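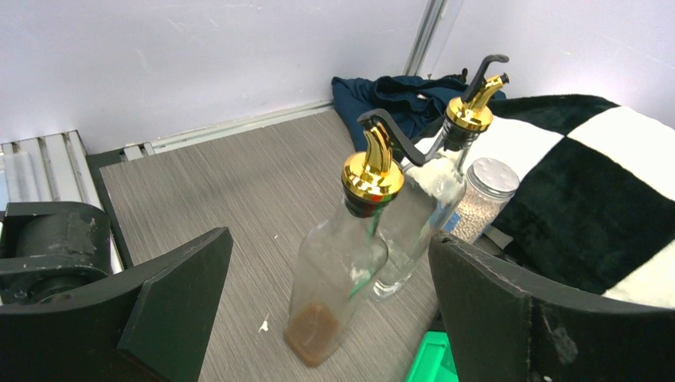

Photo: L. Tindall / Zima build log

Home | Papers | Builds | Parts swap | Contact

Filed under: Home robotics, Grippers, Workshop notes

4. Picking clear glass with a home-built arm

Figure 4. Wrist camera view between the two jaws, with two glass bottles fitted with gold pour spouts and a shaker jar to their right.

I'll admit I put this part of the project off for ages. Zima (that's the arm, built on a bench in our shared workshop) was already pretty good with cardboard boxes and paint tins by February, and I was enjoying myself far too much to go near anything see-through. Glass is a pain! The depth reading goes straight through it, or bounces off somewhere silly, and the planner ends up with a bottle-shaped hole where the bottle ought to be.

Figure 4 shows the sort of layout I mean. The front bottle has only a shallow layer of brown liquid at the bottom, and the one behind has something colourless in its lower half, so from the wrist the two overlap and you get edges from both in the same patch of pixels. The gold spouts are the best thing in view as far as the software is concerned. They have a solid colour and a definite shape, and they sit at the neck, well above the messy part. The checkered blanket on the right gives the matcher plenty of strong corners as well, which I thought would help and mostly didn't (more on that in Section 5).

4.1 What I changed

My first go used the Pamard segmentation model straight out of the box. I then labelled 480 frames by hand over a lot of cups of tea, marking only the spout and collar and leaving the glass alone. The grasp point is worked out by dropping a fixed distance down from the collar, so the model never has to decide where the glass starts. It's a bit of a cheat, and it falls over with any bottle that has an odd neck, but it was quick to train and I could follow what it was doing.

The jaws are the old Wragg pair, flat and dark and fairly chewed up by now. I tried a softer rubber facing and went back to the bare faces after 10 runs, as the rubber kept catching on the shoulder of square bottles and tipping them toward the neighbour. Closing speed is set in the Droltel controller, and I ended up with a slow approach followed by a short pause before the squeeze.

4.2 How it went

Out of 31 attempts with two bottles close together, 5 ended with the arm going for the wrong neck. Every one of those happened when the rear spout sat nearly in line with the front one. Moving the wrist a little to the side before the final look seems the obvious fix, and I've written it, but it hasn't been through a proper set of trials yet so I'm leaving it out of the results table.

Related
Section 3: Wiring the wrist camera
Section 5: Patterned backgrounds and false corners
Zima parts list and cut files
Leanne Tindall: Retuning the Droltel controller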